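在车库里教机械臂缝针，第三个月

十月了，车库早上开始冷，手套都得戴着拧螺丝。上回说要写缝合这部分，拖到现在，先放张图。
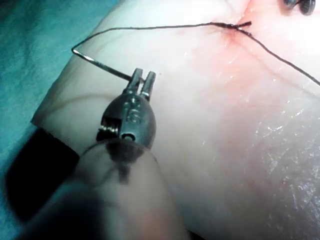 先说夹持器这头

评论区好几个人问针到底是怎么夹住的。末端用的是手术机器人那种持针器，二手拆机件，两片小钳口，后面靠细钢丝绳拉。我是从Rosario Marchetti手里收来的，他那边清仓库，一口气给了我一小箱，有几根钢丝已经起毛了，能用的挑出来没几根。后端的驱动盒是自己画的，四个电机带四个绞盘，外壳打印了好多版，最后一版才不蹭绳子。

最折磨人的是张力。绳子松一点，钳口就夹不紧，弯针会在里面慢慢转，你眼看着针尖方向歪掉，一点办法没有。绳子紧了呢，腕部又发涩，走小角度的时候一顿一顿的。我后来给每根绳加了个小弹簧和一颗调节螺丝，开机先让腕关节来回走12遍，再把零点重新标一次。土是土了点，但是真管用！现在夹弯针，往垫子里推，基本不打滑了。

Vendula Kratochvíl看完我的调节螺丝说了一句“你这是在修自行车吧”。嗯，思路确实是从变速器上抄来的（笑）。

关于垫子

练习垫试过好几种。最早用硅胶片，太韧，针推不进去，电机电流蹭蹭往上涨。后来换了软一点的，针是好进了，线一拉又容易豁口。现在这种我比较满意，发白，软软的，拉线时表面会跟着动，对练力控很有帮助。

垫子下面铺一块蓝绿色的布，当初就图它耐脏，后来发现颜色分割也好做多了，算是捡了个便宜。

反光倒是个大麻烦。针是亮的，垫子表面有水光的地方也是亮的，我那个找针的小程序经常把一片高光当成针尖，然后夹持器就特别自信地往空处抓。把顶灯换成侧面的柔光之后好了一些，没根治。线比针还难认，又细又软，每次弯得都不一样。我现在的做法是先找针，再从针尾顺着线往回追，追丢了就停下来等我点一下鼠标。

控制这块

主控板是Doltell的，买的时候800块，文档写得很随缘，好在接口够多。控制环我没敢追求太快，先求稳。路径也简单，就按针的弧度走一段圆弧，圆心估准了，进针出针都很顺；圆心估偏，针就在垫子里撬，撬几下洞就大了。

Ignacio Paredes建议我在腕部后面加力传感器，我算了算空间，塞不下，先用电机电流凑合着估。精度嘛，大家懂的。

接下来想弄的

换手。一只手把针推过去，另一只手接住拔出来，听着简单，两边坐标系差一点点就会打架。上周连着试了一晚上，成了3次，其余的不是没夹到就是两个钳口怼在一起，听那个声音我心都在滴血。手眼标定得重做，标定板已经打印好了，就是没贴平，翘着一个角，得重新贴。

再往后才是打结，那个先不敢想。

对了，上篇有人要驱动盒的图纸，我整理完会放出来，绞盘那个零件记得用实心填充，我第一版偷懒没用，绳子直接勒进去了。拆机件的型号就别问我了，箱子里混着装的，我自己也对不上号。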